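Section 3. Setting up the Skornix plate and bringing it into use

This section applies to the single-zone Skornix induction plate as supplied to the Stultosside teaching kitchens. It should be read before the plate is unpacked. Connection to the mains supply is dealt with in Section 2 and must be complete before the steps below are begun.

A stainless steel pot with a flat base is suitable only if the base is magnetic. The work table may be covered with brown paper and marked out in tape while the kitchen layout is being planned, but all paper must be removed from beneath and beside the plate before power is applied. 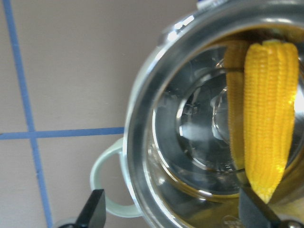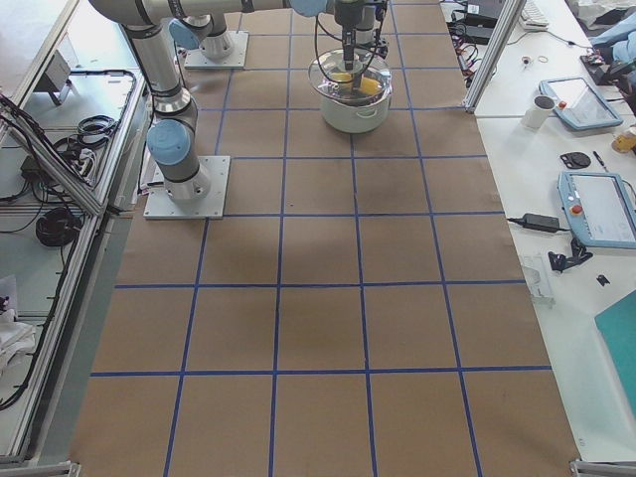

One user of the previous edition wrote that the magnet test ought to come before the unpacking and not after it, as two of the kitchen's older pans had failed and the plate then stood idle until others were found. The order of the steps has been changed accordingly.

3.1 Checking the cookware

1. Hold a small magnet against the outside of the base of each pot or pan. If it grips firmly, the item may be used.
2. If the magnet grips weakly or only in patches, the item may heat unevenly. Set it aside and refer to the cookware table in Appendix B.
3. Check that the base is flat by laying a steel rule across it. A slight hollow at the centre is acceptable. A base that is rounded outwards is not.
4. Remove any price labels or adhesive from the base before use.

Note: Copper, aluminium and glass items are not detected by the plate unless they have been made with a magnetic base.

3.2 Positioning the plate

1. Choose a level surface able to bear the weight of the plate together with the largest pot when full.
2. Leave a clear space of at least 50 mm on both sides and at the rear. The air outlet is at the rear and must not face another appliance.
3. Lower the plate on to its four feet. Do not slide it into place.
4. Turn the front feet by hand until the spirit level set into the control panel reads centrally, then tighten the locking rings.
5. Route the cable away from the front edge of the table and secure it with the clip provided.

Caution: The plate must not be placed on a metal worktop unless the insulating mat (part of the Magaña accessory pack) has been fitted underneath.

3.3 First switching on

1. Switch on at the isolator. The panel shows two short bars and the fan runs briefly.
2. Press and hold the key symbol until the bars are replaced by a zero.
3. Half fill a suitable pot with cold water and place it centrally within the printed ring.
4. Select level 3 and wait for the fan to settle to a steady note.
5. Raise the setting one level at a time to the maximum. At the highest setting the plate draws 4,000 watts, and no other appliance should be run from the same circuit.
6. Return the setting to zero, leave the fan to stop of its own accord, and only then switch off at the isolator.

A faint smell may be noticed during the first use. It comes from the protective coating on the coil and should clear after almost 30 minutes. The room should be ventilated throughout. If the smell persists on the second day, stop using the plate and report it.

3.4 Setting the holding temperature

The holding function keeps the contents of a pot warm once cooking has finished. It is not intended for reheating.

1. Press the temperature key once. The display shows the last value used.
2. Set the value to 70 °C with the plus and minus keys.
3. Press the temperature key again to confirm. A single tone sounds.
4. Fit the lid. With thick soups and sauces, stir at regular intervals.

Note: The sensor measures the underside of the glass and the displayed figure will differ from the temperature of the food. A probe thermometer must be used for any reading entered in the kitchen record.

3.5 Fault codes on first use

E1 - no pot detected. Check the base with the magnet and move the pot to the centre of the ring.
E2 - supply voltage too low. Switch off and have the circuit checked.
E4 - air outlet blocked or plate overheated. Remove any obstruction and leave the plate to cool with the isolator switched on.
E7 - internal fault. Switch off, label the plate as out of service and contact the supplier. The casing must not be opened.

Plates fitted with the Zokia timer module may also show a small clock symbol beside the code. The symbol has no bearing on the fault and clears with it.

3.6 After use

1. Wait until the letter H has gone from the display before touching the glass.
2. Wipe with a soft cloth and warm soapy water. Scouring powders and wire pads must not be used.
3. Remove sugar spills with the plastic scraper while they are still soft, wearing a heatproof glove - hardened sugar can pit the surface.
4. Dry the glass fully and replace the cover.

The filter behind the front grille should be rinsed each July and refitted when dry. Replacement filters are listed in Appendix C.

Issued 14 September 2018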